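Lunch Leftovers: The Tabletop Gallery
by Kai-wen Poon

I love a table after a meal. Give me a plate, a bottle and a bit of peel and I'm happy for an hour! This page collects my favorites from the set Cheuk-hei Tang and I have been putting together since May, all of it everyday kitchen stuff on plain surfaces. Scroll slowly, there's a lot of color in here.

Red, gray and yellow 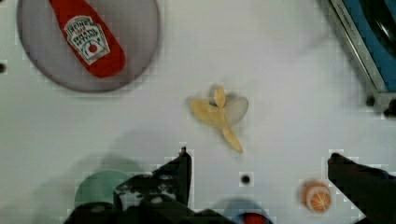

Ketchup, plate, peel

Can we talk about that red? A ketchup bottle lying diagonally on a round gray plate, with a white keystone-shaped label and a little tomato on it, and it just sings against all that off-white. I'd hang this one in my kitchen tomorrow.

The banana peel is my other favorite. It opens out like petals, pale yellow with tan in the folds, and there's one long tail trailing off down the table. Cheuk-hei says starfish, I say lily - we have agreed to disagree.

A few notes on the things

The plate color: Gray is so good under food colors. I used to be a white-plates-only person, and then I bought a stack of 18 gray ones at the Ramanauskas closing sale and never went back. Mustard, beets, peas, anything bright looks wonderful on them.

The label: I have a real soft spot for condiment labels. The shapes stay with you for years, long after you've stopped reading the words. My shelf at home is up to 36 empty bottles and jars now (my sister has opinions about this).

The peel: If you want to try drawing one, start from the center and work out along each lobe. The shadow comes last, and it's softer than you'd think. I filled nearly a whole Bilix sketchbook with peels this spring and still want to do more!

The white table: Plain, matte and a touch gray. I like how much room it gives everything. You get the bottle's shine and the soft shape of the peel on the same tabletop, and neither one has to shout.

More from us

The full collection is at 104 pictures and growing, with fruit, bowls and a whole run of mugs that I'm very excited about. Cheuk-hei is sorting the mugs by handle shape, so those will go up next. Prints of a few favorites are hanging by the window at the Usevard reading room, mornings until noon. Go see the lemon one if you're nearby - it's gorgeous in that light.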